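# Planning Your Wedding at Merstead: Your Questions

Congratulations, you two! Grab a cuppa and have a read, and if your question isn't covered, ring Britta on extension 357 and she'll happily natter it through with you.

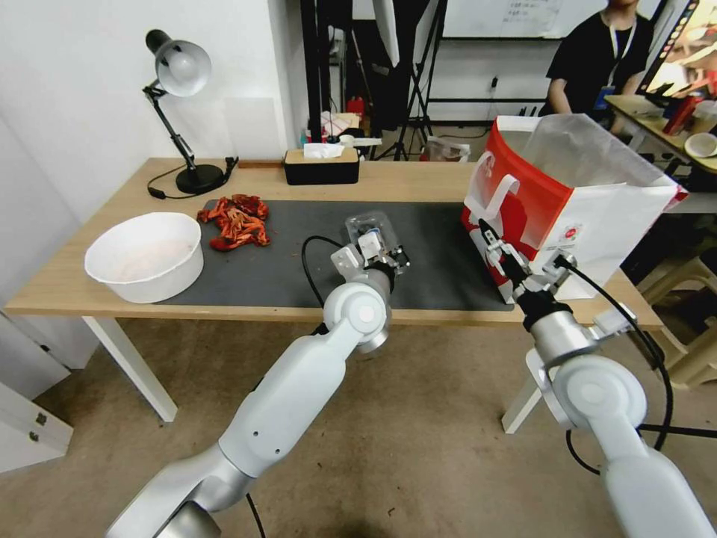 **How many guests can we have?**
The garden room seats 60 for a sit-down dinner. If your list has crept past that (they always do, once the aunties get involved!), ask us about a standing cocktail-style evening on the lawn.

**Can we bring our own celebrant?**
Of course, we'd love that. We just ask that they pop in for the rehearsal, so they know where the microphone lives and which door sticks.

**What's the deposit?**
It's $1554, and it comes off your final bill. You can pay it in two goes if that's kinder on the budget.

**Are dogs allowed at the ceremony?**
Yes please! On a lead near the rose beds, and with a friend to mind them during dinner.

**When do you take July bookings?**
Any time, though do pack a wrap for the photos, as the garden gets nippy after 4 pm.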